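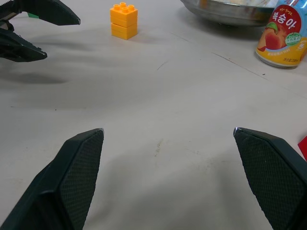
Automatisation d'un poste de tri chez Plistico : ce qui change pour les opérateurs

Rapport de projet, groupe Gamgate

1. Contexte

L'entreprise Plistico prépare des lots d'objets variés pour le site de Cudthorpe. Le tri se faisait entièrement à la main. Depuis avril, un poste à deux bras équipés de pinces traite une partie des références. Nous avons observé ce poste et interrogé 16 salariés.

2. Ce que fait le robot

Les deux bras travaillent au-dessus de la même table. Les pièces rigides, comme les briques de jeu, posent peu de difficultés. Les canettes et les bols en inox demandent davantage de réglages, à cause des reflets. Sur une série de 100 prises, 10 ont dû être reprises par un opérateur.

3. Effets sur le travail

Les gestes répétitifs diminuent et les salariés se plaignent moins du poignet. En revanche, ils passent plus de temps à surveiller et à relancer les cycles. Plusieurs trouvent cette attente plus fatigante que le tri. La formation, assurée par le cabinet Yeoh, dure une matinée. Elle est jugée trop courte, surtout sur les arrêts et les reprises.

4. Limites

Nous n'avons pas pu suivre l'équipe de nuit. La cadence de 700 pièces par poste nous a été donnée par l'atelier et nous ne l'avons pas vérifiée.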